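Notebook, leadership announcements project
Saturday, July 25, 2026

Weekend entry so the coding notes are written down before the next batch gets loaded. Everything below is about the press release set, hotels and resorts portion only.

Where the set stands: 3306 releases after removing duplicates, 1074 of them coded. The duplicates were mostly the same text sent through two wire services with different headlines. I kept the earlier one each time. If the times matched, I kept the one from the company's own site. Fuser does the matching on body text now, and it ignores the "About the company" paragraph at the bottom. Before that change it was pairing up unrelated releases from Bouzid just because their company paragraph is longer than their news.

The title field is still the messiest one. "President," "President and COO," and "President, who will continue as COO" all went in as separate values. I have put the first title in one column and any title kept from before in a second column. That second column is empty for most rows, and it should be left blank in those cases. Please don't type "none" there. Fuser reads "none" as a title.
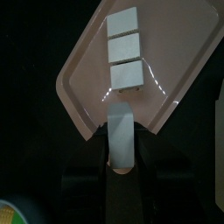

Effective dates

Many releases come out after the change has already happened. The February coding sheet had one date column and we filled it with whatever date we found first, so some rows have the release date and some have the date the person started. I split it into two columns and went back through the rows coded under the old sheet. Rules for now:

Release date is the date at the top of the release. If there is no date at the top, use the date on the page it was posted on and put P in the flag column.

Effective date is only filled in if the text says it. "Effective immediately" gets the release date. "This fall" or "later this year" gets left blank with an L in the flag column.

If the board approved the change on one day and it took effect on another, use the second. Cukska does this in every release and the board date always comes first in the paragraph, so it is easy to grab the wrong one. I got it wrong on the first few myself and fixed them.

Planned or unplanned

Still the hardest call. The old rule was that any use of the word "succession" made it planned. That doesn't hold up. Irer used the phrase "in line with our succession plan" for an interim chief executive who was replaced by an outside hire in the next release. Either it was planned and the plan changed, or the phrase is just there because somebody always puts it in. We can't tell from the text and shouldn't try.

New rule: code as planned only if the release gives one concrete detail. A search period, a named handover period, or an earlier announcement that we can find in the set will all do. The word alone goes in as "claimed." I recoded 20 releases under the new rule to see how it feels. It is slower and I had to open older releases more often than I wanted, but I was able to make a decision on every one.

Retirements are their own problem. If someone retires and stays on the board, the old sheet called that a departure. I think it needs its own code. Leaving it as is until we talk.

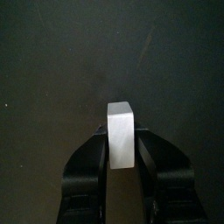

Signe Vantour
Research associate, coding lead

Things I changed in the sheet

Added the second title column and the second date column. Locked the company name column and filled it from the list, so Cukska and Cukska Resorts are one company again. Took out the "tone" column. We never agreed on what it was measuring and half of it was blank.

Things I did not change

The quote columns are the same as before. Who is quoted, and in what order, is one of the few fields where two coders match without any discussion. Usually the board chair comes first, then the person promoted. At Bouzid the outgoing executive is quoted first, and it would be worth checking if that goes back further than our set does.

Family-owned companies and companies held by a trust are still in one group. I would like to separate them, but the releases often don't say. It would have to come from filings or the company site, and that is extra work per company. Putting it on the list for after the first pass.

Small fix for anyone exporting: Fuser drops the last row if the file has a blank line at the end. Delete the blank line first. I have reported it.

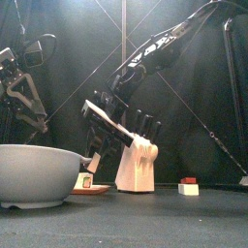 If a person gets a new title and keeps the old job, does that count as a promotion?

Code it as a promotion when the new title is higher on the company's own list of officers, and put the kept job in the second title column. If the new title is at the same level, use "added role." If there is no officer list to check, go by what the release calls it and put T in the flag column so we can find those rows again.

For the next session: start with the Irer releases, oldest first, so that the interim appointments are coded before the ones that replaced them. Then the retirement code. I still owe the group a one-page version of the date rules, and I'll put it in the shared folder with the new sheet. The old sheet stays there too but is read only.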